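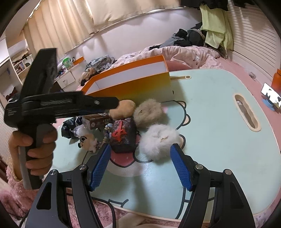

Attachment 1 - Table layout with small soft items, two hand-held grippers in use.

Ticket: Operator practice, hand-held grippers, home sites
Queue: Morsy Collection Standards
Site group: Skarnville
Priority: Normal
Status: Closed, guidance amended
Opened: 1/5/20

Summary of request
The Skarnville site group asked for a ruling on two sections of the Gindum operator rules. Section 4 covers how items are laid out before a task begins. Section 7 covers how an item is held between the finger pads when it is lifted over a container. Reviewers at Skarnville and Mistville had applied both sections differently, and 69 recordings out of a batch of 200 had been returned to operators with conflicting remarks. The site group asked which remarks should stand.

Entry 1 - Intake
The ticket was accepted and the batch placed on hold. Operators were told to continue with new work under the current wording and not to repeat any returned recording until a ruling was issued. The review sheets from both offices were requested.

Entry 2 - Layout of items (Section 4)
The current wording reads: "Items shall be placed so that each may be approached without disturbing another." Mistville had read this as a fixed clearance on every side of every item. Skarnville had read it as a clear approach for the item being picked, with no limit on how close the remaining items may be.

Attachment 1 was used as the test case. The white pom-pom lies between the open pads of the near gripper, with the patterned pouch close by on the left. A red hair clip rests on top of the pouch. Under the Mistville reading the layout fails. Under the Skarnville reading the pouch matters only if a pad must push against it in order to close.

Ruling: the Skarnville reading is adopted. Mixed household items at close spacing are within the purpose of the task set. An item resting on another item is permitted, provided that the upper item is picked first or the lower item is left alone.

Entry 3 - Soft items with attached parts
Mistville raised a related point. Two of the pom-poms in Attachment 1 carry a small gold clip. The rules do not say whether the pads may close on such a part. After discussion with both offices, the following was added to Section 4: "Where a soft item has a hard part attached, the operator shall grip the body of the item. A grip on the hard part alone shall be marked as a fault."

Entry 4 - Cables
A black cable is visible in the foreground of Attachment 1, below the mat. Section 2 requires cables to be kept off the work surface and out of the path of both grippers. The cable's position in Attachment 1 meets the first requirement. Reviewers are reminded to check the second over the full recording, as a single still cannot settle it.

Entry 5 - Holding rigid items (Section 7)
Skarnville asked whether a block with a raised surface should be held by its face or by its sides. Attachment 2 was supplied for this purpose.
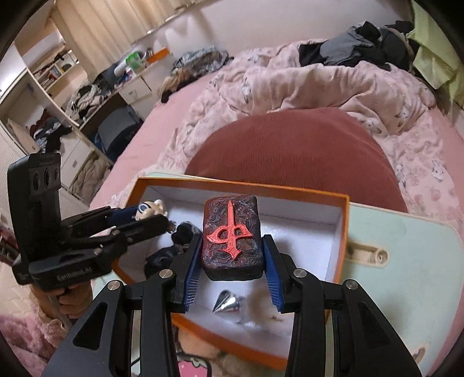
Attachment 2 - Carved block held by its sides, open box behind.

The grip is correct under Section 7. One pad is on each side of the block and the relief is left uncovered. Reviewers had returned recordings of this kind with the remark "face not gripped". That remark has no basis in the rules and is withdrawn.

A second remark concerned the other gripper, which reaches toward a small figurine in the box. Section 7 allows both grippers to work over one container. It requires that the arms do not cross and that neither gripper releases an item onto the other. Reviewers must cite the clause when they record a fault of this type.

Entry 6 - Action on the held batch
The returned recordings were read again against the amended wording. Of these, 16 remain returned, all for crossed arms. The others were accepted without change. Operators at both sites were notified in writing.

Entry 7 - Open point
Mistville has asked for a limit on the number of items in a container. No limit is set at present. The request has been moved to the May revision of the Gindum rules and will be handled under a separate ticket.

Resolution
Sections 4 and 7 amended as stated. Review sheets issued before this ruling are to be replaced at both sites. Earlier recordings, roughly 1,000 in number, will not be reopened unless a site group submits a written request that names the clause in question.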